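February
By Viera Hudec

I went into this winter with one good sweater and a drawer full of sad ones, so when my sister passed along her Kistico sweater comb I figured I'd give it an evening. I gave it most of a weekend! It's a little handheld thing with a curved edge and 2 snap-on heads, one fine and one coarse, and I'm kind of in love with it.

The fine head is the star. On flat ribbed knits you pull the fabric snug with one hand, go along the ribs in short strokes, and the pills just gather up in a soft gray roll that you pick off and toss. No batteries, no buzzing, no little plastic cup to empty (my old Broketti shaver had one and it popped open every single time). I did a cardigan, a pair of leggings and both elbows of a coat before my tea got cold. 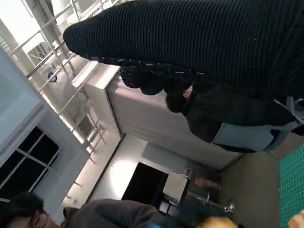
Black knits are where I'd been nervous, and they came out great — you do want a bright window or a strong lamp, though, or you'll miss half of what's there. Ribs forgive a lot. Nubby, bumpy yarns don't, and I'd keep even the coarse head away from those, or try it on an inside seam first. I snagged a loop on a scarf that way and had to work it back through with a needle.

My other gripe is the case, a stiff felt sleeve that grabs all the lint you just took off. I keep mine in a mug. I paid 18 dollars for a second one to leave at my mom's, and she's already started on the couch blankets.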